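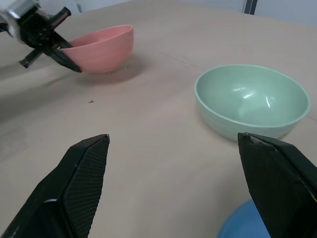 Gripper open over a light tan tabletop.

Shop Notes: The Push Camera Reel

Of all the equipment we sell, the push camera reel gets the least love. People will spend an hour on the phone asking about the camera head. The reel gets one question, and the question is whether it fits behind the passenger seat. (The small one does. The large one does if you don't care for your passenger.)

So we'd like to spend a little of September on the Stilteo, the reel we've been shipping with our lateral inspection kits since spring. It carries 465 feet of push rod on a steel frame, with a locking brake you can work with one gloved hand. The previous model had a brake you could work with two gloved hands and a screwdriver, and we did hear from some of you about that.

The rod is stiffer than what you may be used to. On a long straight run you'll be glad of it, and on a tight bend right behind a cleanout you will say things. Ignacio Salinas in our service department suggests feeding slowly through the first bend and keeping the water running. He also suggests not kinking it, advice he has been giving customers for years with mixed results. Re-terminations are still the most common job on his bench. If your picture cuts out every time the rod flexes near the spring, that's probably the one you need, and there's no point taking the monitor apart first. Please stop taking the monitor apart first.

The footage counter has changed too. It now reads off the rod instead of the drum, so it no longer drifts as the reel empties. Zero it at the cleanout, before the head goes in. If you forget, the software will let you enter an offset afterward, and your report will come out looking as though you'd meant to do it that way.

Medina has been running two of these since the start of summer. Baltasar Olivares, who looks after the sewer crews there, tells us they have put 582 laterals on the books with the pair, and that the only damage so far was to a tailgate. He'd like longer handles. We have passed this along to the people who make handles.

A few odds and ends while we have you:

The Flomeo skid set for six-inch pipe is back in stock, part number 2078. The eight-inch set is not. We were told two weeks, and we were told that a while ago.

Osik batteries bought with older kits will run the new reel, but you need the adapter cable. It costs 20 dollars and is very easy to lose, so write your truck number on it.

Loaner reels can be reserved by phone until 4 p.m. Please send them back rinsed. We can tell.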